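From: Laine Hunt
To: Citthorpe Robotics Club list
Date: 28 July 2020
Subject: Re: [citthorpe-robotics] Where are we with the coffee task?

Rasmus Koppel wrote:
> Hi all, I've been out of the loop since April and I'm trying to catch up
> before the Ollunero entry is due. Is the coffee machine task still our pick,
> or did we go back to the drawer one? And is anybody still having trouble
> getting the room to load? Mine sits there forever and then quits.
> Rasmus

Hi Rasmus, and welcome back! We missed you, and I mean that, not least for your habit of reading the rules all the way through.

Yes, we are still on coffee. We had a good long talk over it and the drawer people were very gracious in the end. The new students took to it right away, I think because everybody understands what the robot is supposed to do without a page of notes first. Pod on the table, machine on the table, mug on the tray, go.

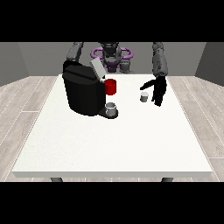
Simulator still: Citthorpe Robotics Club, coffee task

The part we keep coming back to is the pod. It's such a little thing next to the machine, and a five-fingered hand gives you so many ways to be nearly right (ask me how I spent last weekend!). We have 125 practice runs saved in the shared folder now, under "utov", which is what the students named the robot and I have given up trying to change it. Please don't rename the folder, the scripts look for it.

What I would love from you, if you have the time, is a look at the approach. Two of the students want the hand to come straight down over the pod, and the other two want it to come in from the side with the thumb leading. I can see the sense in both. I've been going through the saved runs one still at a time, and I find I learn more from that than from watching them at full speed.
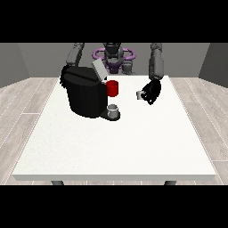
The other question is what to do with the left arm. I would be happy to leave it by the machine and keep it quiet while the right one does the fussy work, but there is a feeling in the group that we should plan both arms together from the start. It would mean rewriting a good deal of Panganiban (our planner, in case that name is new to you), and I'm a bit nervous of that so close to the deadline.

As for your loading trouble, yes, I had the same thing! Try setting the load timeout to 600 in the settings file. It was 80 before, and that was never enough on my old laptop. If it still quits, send me the log and I'll take a look after supper.

We're meeting online at 11 as usual, same link. Bring your own coffee.

Warmly,
Laine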